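Notes from the Building: Getting Ready for the August Rewiring

The electrical work on the second and third floors starts in August and will take 18 working days if the parts arrive when they should. Lajos Kovács is running the job for us again. He did the stairwell lighting two years ago, so many of you will have met him already.

The work goes floor by floor, with the third floor first. Each apartment will lose power for one day, between 8 a.m. and 4 p.m., and should have it back before supper. You will get a slip under your door at least 3 days ahead. If the day on the slip is impossible for you, call Irja Kemppainen in the office before noon the day after you get it. She can swap people around within the same floor. She can't move anyone to a different floor, so please don't ask her to.

The wiring in the bedrooms and hallways dates from when the building went up, and most rooms have a single outlet. The kitchens were redone later and are in better shape. When the job is finished every bedroom will have outlets on two walls, and the living rooms will get one more by the window. The old fuse boxes come out and breaker panels go in at the same spot, just inside the front door of each unit. Keep the coat rack away from there for the time being.

Several people asked at the last meeting what they can do about too few outlets until then. Toivo Ahonen went through the rules with us, and they are short. Plug a power strip straight into the wall and never into another strip. Don't run a cord under a rug or through a doorway where it gets pinched. Space heaters, air conditioners, microwaves and toaster ovens go directly into a wall outlet, one to an outlet. If a plug or a cover plate feels warm, unplug it and call the office. Strips wear out like anything else, and one that buzzes, smells or has a loose socket should be thrown away.
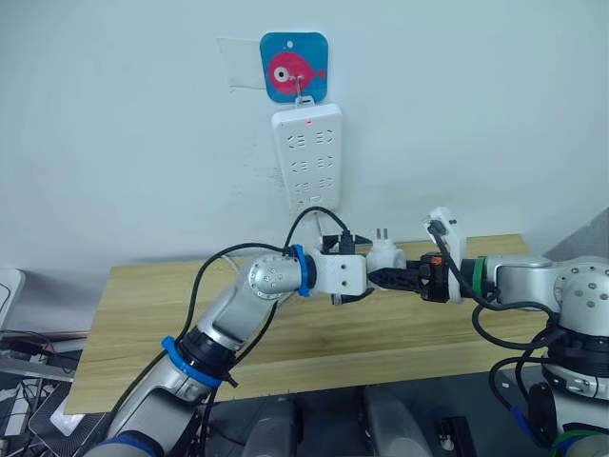
The next most common question was about cost. The work is paid for out of the repair fund, which we have been adding to for this purpose, and there is no special charge to any household. The one exception is extra outlets beyond the plan. If you want one, the price is $400, which covers the outlet, the wire, the patching and one coat of paint. Orders have to be in before your floor starts. Lajos will not take orders in the hallway, and he asked me to put that in writing.

The crew needs three feet of clear space along the walls they are working on. In most apartments this means the wall the bedroom shares with the hall and the wall behind the couch. Take down pictures, mirrors and shelves on those walls and put anything breakable in a closet. If you can't move your furniture, let Irja know when you get your slip and she will send two people up. There will be dust. The crew puts down sheets, but plan on vacuuming afterward.

Somebody needs to let the crew in at 8. You don't have to stay. If you will be at work, leave a key at the office the evening before in an envelope with your unit number on it. Cats and dogs should be shut in the bathroom or taken somewhere else for the day. Venla Laaksonen in 2C will take two cats at a time, but only cats that get along.

Food in a closed refrigerator is fine for four hours and gets doubtful after that, so eat down what you have the week before. A full freezer holds much longer than a half-empty one. The community room on the first floor is not on the affected circuits, and its refrigerator will be emptied and open to anyone whose power is off. Label your bags. The room will also be open all day for people who need to work or charge a phone. Anyone who uses medical equipment at home should talk to Irja now and not wait for the slip.

The elevator stays on throughout, apart from one morning when the main panel is connected. That date isn't set. We'll post it in the lobby and by the mailboxes as soon as we have it.

Ghada Abou Jaoude has offered to translate the slips into Arabic and French. If you or a neighbor would find that useful, leave a note in her mailbox. She is also collecting old lamps and fixtures that people no longer want, provided they still work, for the rummage sale in the fall. Last year's sale brought in $1,181, and most of that went toward the benches in the courtyard.

Two smaller things. The laundry room will close at 6 p.m. instead of 9 while the crew is storing cable in there, and the dryer on the left is still waiting for its belt. And whoever has the tall stepladder from the basement, please bring it back before the work starts. It was last signed out in the spring and the name on the sheet can't be read.

Questions about the schedule go to Irja. Questions about where an outlet will be placed go to Toivo, who has the floor plans and is usually home after 5.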